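## 3. Following a reality show episode in Druritz

Druritz keeps your shows, clips and weekly votes in one list. Set it up once per household. You need a Flisetti account and the code printed on your Brekik card.

1. Open **Shows** and select **Add by number**.
2. Type the show number. The singing contest used in this guide is 2803.
3. Choose **Full episodes**, **Promo clips** or both.
4. Press **Save**.

> **Note:** Promo clips often name the guest singer before the episode airs. Turn them off if you don't want spoilers.

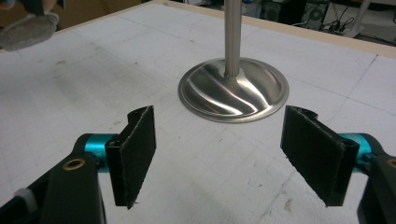
Nilmini Bepari: With promo clips off I still got the guest's name in the alert. You also have to untick "Show titles in alerts", one screen down.

That setting is under **Alerts > Text**.

### 3.1 Voting reminders

1. Open the show and select **Voting**.
2. Set the reminder time in minutes before the vote closes. The longest setting is 1440 - a full day.
3. Pick the contestants you want listed first. 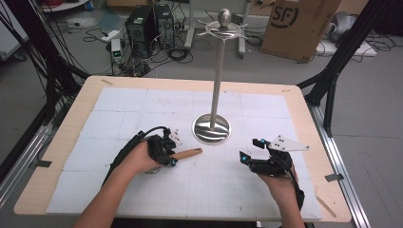 4. Press **Test reminder**. A message should arrive on every device signed in to the account.

> **Caution:** A reminder is not a vote. Votes are cast on the show's own page, and Druritz can't send or take back a vote for you.

### 3.2 Clearing old clips

The list holds 100 clips per show. When it is full, new clips are not saved.

1. Select **Clips > Sort by oldest**.
2. Mark the ones to remove and press **Delete**.

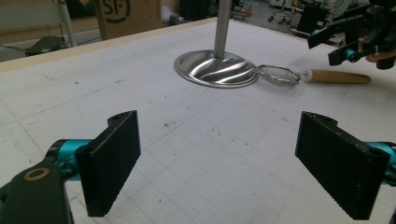
*Section 3.2, revised November 2021*

Deleted clips can't be restored - save any performance you want to keep first.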